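Home | Tips | Workshop | Kitchen | Ask Hala

Teaching the arm by hand, from Hala Tannous

If your arm at home is anything like ours, it learns best from a slow teacher – so pour a coffee first. Guide the wrist gently, and let the block hover a moment before you go anywhere with it. 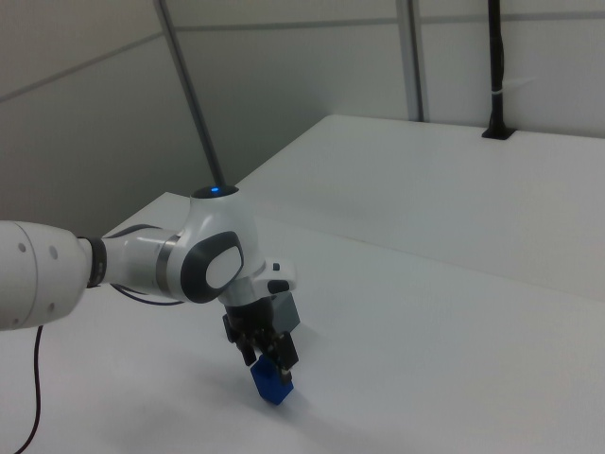
My friend Shalini swears by 18 short demos over one long, fussy one, and I've come round to her way. Start from a slightly different spot each time, and if you bump something, toss that run and go again!

For slots, line up the long sides while you're still up high, then come straight down.

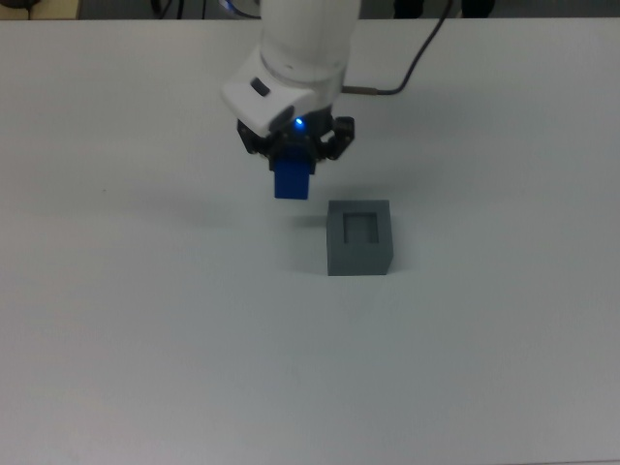
Blue block held above the slot in the gray holder.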